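Green fingers: an afternoon with Ayten Keskin and her hand-held gripper

Ayten Keskin has the kettle on before I've got my coat off, and she's talking about rubber before the kettle's boiled. We're at the shared workshop in Gisville where she rents a bench and two shelves, and where she has spent most of her Monday evenings since December building a gripper you hold in your hand.

I'd expected an arm, I admit. Something with a base and a lot of joints, swinging about! "Everyone wants the arm," she says, passing me a mug with a chipped rim. "I wanted the arm. But I kept buying bits for it and not finishing it, and one night I thought, well, the only part I really care about is the end. So I'll build the end and I'll be the arm."

She calls it Stallex, a name she got from mishearing her nephew and then liked too much to change. You hold it, you squeeze, and two jaws come together. There's a small camera on it that looks down over the fingers, so she can record what each grab looks like from the tool's side and play it back later on her laptop (an elderly one, with the letter E missing).

How it started

Ayten mends sewing machines for a living, at a shop called Şimşekoğlu that was her uncle's before it was hers. She says the trade helped a lot with the mechanism and not at all with the wiring.

"I can look at two parts that rub and tell you which one will go first. Give me a circuit and I'm a child again. I had the motor wires on the wrong way round for 12 days. I'd squeeze and it would open, and I thought, fine, perhaps that's just how it is."

It was Bit-na Ko, on the next bench, who put her right. Bit-na makes camera sliders and is, by her own account, nosy. "I could hear her swearing," she tells me, leaning over with a screwdriver still in her hand. "So I went and had a look. It was one connector! I turned it round and went back to my sandwich."

The two of them have shared a glue gun and a fair amount of advice ever since, though they don't agree on everything. Bit-na thinks the jaws are too chunky. Ayten thinks Bit-na has never tried to pick up a bobbin case with something thin and bendy.

The fingers

Ah yes, the fingers. These are the fifth pair, and they've taken up more of our afternoon than anything else. The first lot were rounded, "like sausages", and things rolled straight out of them. The second lot snapped. I'm not allowed to ask about the third. Ayten drew the fourth pair with flat inner faces and liked them, but they closed slightly crooked, so whatever she picked up would twist as she lifted it.

"You don't see it from outside," she says. "You're holding it, you're looking at your own hand, everything seems lovely. Then you watch it from the camera and one side is getting there before the other. I was cross for a week."

So now she checks the view with the jaws open over bare table before she tries to grab anything at all. She wants both pads facing each other across the gap, and plenty of room between them.
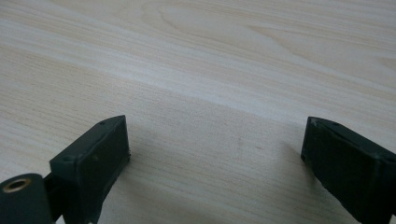
The pads

I ask why she bothers with separate rubber on the inside faces when the blocks themselves look solid enough, and get a very full answer. The short version is grip. A bare jaw will hold a matchbox if you squeeze hard, she says, but it's hopeless with anything shiny, and squeezing hard is how she broke pair number two.

She's been through 5 kinds of rubber, including a bit of bicycle inner tube and a jar opener from her own kitchen. The raised rim came later, after a pad peeled off halfway through a go at lifting a teaspoon. "It went in my tea. The pad, I mean. The spoon went on the floor."

And the brass insert? She's proud of that one. She'd been driving screws straight into the body and wearing the holes out, until Bit-na handed her a bag of inserts and told her to stop it. "I do like a bit of brass," says Ayten. "It makes the rest look as if I knew what I was doing."

What's next

More grabbing, mostly. She has a list of 20 things from the shop that she'd like to pick up cleanly, starting with a reel of thread and ending with a single needle, and she plans to record 100 goes at the reel before she lets herself move on. Bit-na has bet her a curry that the needle can't be done.

As for the arm, it's in a box under the bench with Zinier written on the lid, which was going to be its name. I ask if it'll ever come out.

"When the fingers are right," says Ayten, and goes off to find me a biscuit.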